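Calum asked me for "the bathroom pictures" and what he got was a folder of 149 photos with no order to it at all, so I've finally sat down and made a proper page.

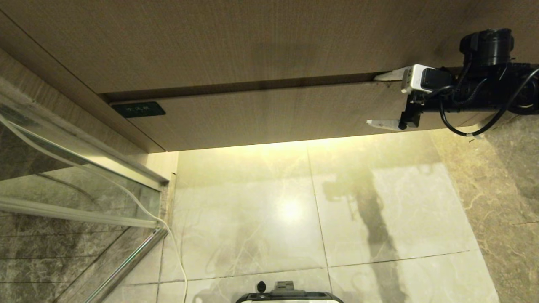
I should say at the start that I'm not a designer. I sell curtain fabric in Oltesville three days a week and the rest of the time I poke about in other people's homes, usually because they've asked me what I think of a tile and then can't get rid of me. Birsen Coşkun made the mistake of asking me in June. She was redoing a bathroom, she had two samples propped up on her kitchen windowsill, one dark and one pale, and she wanted to know which. I said both! She'd already decided on both, as it happens, but I've been taking the credit ever since.

What I've kept here is a gallery of one, really, with my notes under it. The other 148 are mostly my thumb, or the same corner again with the light on, and Calum can have those on a stick if he still wants them. I've split the notes up by material because that's how people ask me about it (they ring up and say "what was the wood like" or "was it cold underfoot", never "tell me about the room").

## The wood

I love the grain on this. It's fine and it runs up and down, a light brown, oak-ish colour, and there's a big plain stretch of it with a narrower strip along the front edge in the same finish. The strip sits a touch lower than the panel, so you get a thin dark shadow line between the two.

I'm a sucker for a shadow line. If you butt two bits of wood up against each other and try to make them look like one, you'll see the join every single morning while you're brushing your teeth. Drop one of them slightly and it looks meant.

There's a little dark green plate near the left end of the strip too, with rounded corners and some Chinese characters on it. Too small for me to make out, and I wouldn't be able to read them if they were bigger, so if anyone can help, please do.

## The underneath

I always look at undersides. My mother was the same with tables and it used to mortify me in shops.

The same wood carries on underneath here and I wish more people would do that. My own bathroom shelf is lovely on top and raw chipboard below, and I know exactly what it looks like from the bath, having stared at it for almost 23 years.

## Plugs and cables

A white plug adapter with a grey face, a black charger block next to it, pale brackets, and several black cables looping about, one of them with a small white tie at the end. A thin white cable has its own route over by the glass and hangs in a long curve down towards the floor.

Calum Swanson (who is an electrician, and who read a draft of this over my shoulder) would like me to say that anything electrical in a bathroom is a job for somebody qualified, and that you should ask before you put a socket anywhere near a shower. So, said. He's also very keen on cable ties and will talk to you about them for as long as you let him.

## The glass

A shower screen with an aluminium rail running across it and a chrome bar set on the diagonal. The chrome catches the light all the way down.

People go back and forth on clear glass. Yes, you have to wipe it. I keep a squeegee on a hook and do mine while the water's still running off, and it takes less time than moaning about it. What you get in return is that the wall behind stays part of the room, and if you've spent good money on a wall you'd like to see it, wouldn't you?

## The dark wall

Grey marble, properly dark, with faint veins and the joints running level across it. Dark stone frightens people and I do understand why. I had a customer who took the same sample home 2 times and brought it back both times looking pale herself.

My advice is to try it behind glass, on one wall, and leave it there. It gives you somewhere for your eye to go. I'd stay away from very busy veining on a dark tile, especially in a smallish room, but that's taste and you're allowed yours.

## The floor

Big pale beige marble tiles with light grey veins, and the grout lines are thin and dark.

I went on about that grout for so long that Birsen put the kettle on. Everyone's instinct with a pale floor is pale grout, and it looks gorgeous for a month! Then it goes the colour of tea, in patches, worst by the door. Dark grout gives you a grid, so you've got to like a grid, but you won't be on your knees with a toothbrush.

The grey in the floor veins also picks up the grey on the wall, and that's what ties the two together for me. If the floor had been a plain cream I don't think I'd have liked it half as much.

## Things I get asked

*Is marble slippery?* Polished can be. Ask for a sample and stand on it with wet feet, in the shop if they'll let you.

*Would it work in a rented flat?* The marble, no. The wood colour and the grey, yes, and you can get most of the way there with a mat and some decent towels.

*Do I need wood at all?* I'd say so with this much stone. Without something warm up at eye level it'd feel like a bank.

I'm doing Birsen's hallway next, or at least I've been told I can come and have opinions about it. There's a radiator cover under discussion. Calum thinks it should go, I think it should be green, and Birsen has stopped answering messages on the subject.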